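Progress report to Wynne: sports kit reuse, second period

Prepared by Thilini Sheikh, Marnarier

Work in this period covered sorting, folding and packing donated team tops at the Zalura unit. Intake closed at 1,192 garments. Of these, 125 were withdrawn for torn seams or failed lettering and passed to rag recycling. The remainder have been graded and entered in the stock sheet.

The folding station was changed in November. Garments are now laid flat on a padded surface covered in grey fabric, one at a time. Basketball jerseys remain the slowest item. The wide armholes spread when the body is turned, and large front lettering resists a crease, so the fold line has been moved to fall between the letters and the hem.

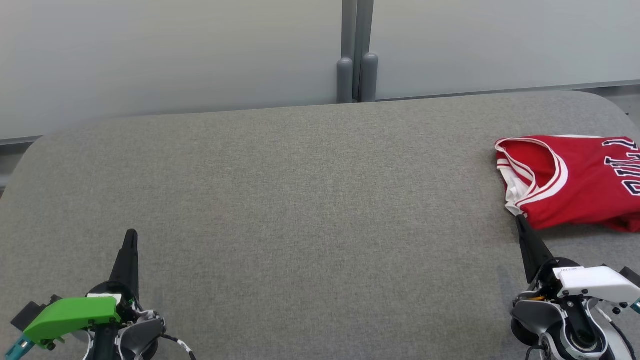 Output at the station stands at almost 200 garments per shift, against a planned figure that assumed T-shirts only. We propose to report jerseys as a separate line from the next period, with their own target. Trim colour has been dropped from the grading form as it had no bearing on where stock was sent.

Six cartons per pallet has been kept as the packing standard. Kodine has asked for the size label to face outwards on each carton, and this was adopted from the second Saturday collection.

Spending is within the agreed budget apart from carton costs, which are slightly over. No change to the grant is requested. The shelf labels for adult sizes are still outstanding and will be fitted before the next intake opens.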